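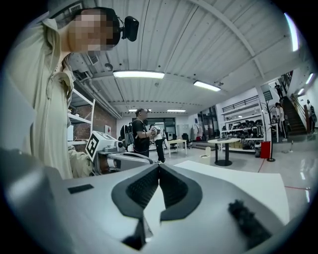 About Flodeck

Flodeck fits out and maintains shared workrooms. We supply tables, shelving, seating and the paperwork that goes with them, and we keep the rooms in working order after handover. The company was set up by Teodoro Policarpio, who still signs off every floor plan. Our office and store are in Vistdale.

What we supply

Tables: rectangular, white top, thin legs. Standard height is fixed. Adjustable legs are available on request and add 16 days to delivery.

Shelving: white metal, open on all sides, horizontal shelves. Units are placed against a wall and fastened to it. Brick walls are drilled in the brick, never in the mortar joint. Shelf spacing is set on site with the customer present.

Seating: black office chairs on casters. Hard casters are replaced with soft ones on any glossy floor.

Boards: flat white boards, supplied as loose work surfaces. Edges are checked for chips before dispatch.

How a room is planned

We measure the room twice, the second time with the doors open. Tables go in first on the drawing, shelving second. Glass doorways are kept clear on both sides, and no shelf is placed under a ceiling vent without a note on the plan. The middle of the floor is left open where people work standing up. Power outlets are marked in red, existing wall fixtures in blue.

Maintenance

Each room is inspected every September. The inspection sheet has 54 lines and covers fasteners, table feet, casters, floor finish and door closers. Worn parts are replaced on the same visit if they are in the van. Anything else is ordered and entered in the job record under the room number.

Current figures

Rooms under contract: 49
Shelving units in service: 783

Larger storage orders are handled by our sister company, Sunetti, from the same address. Floor repairs are passed to Haugen, which invoices separately.

Requests for a site visit should state the floor area, the wall type and the width of the narrowest door.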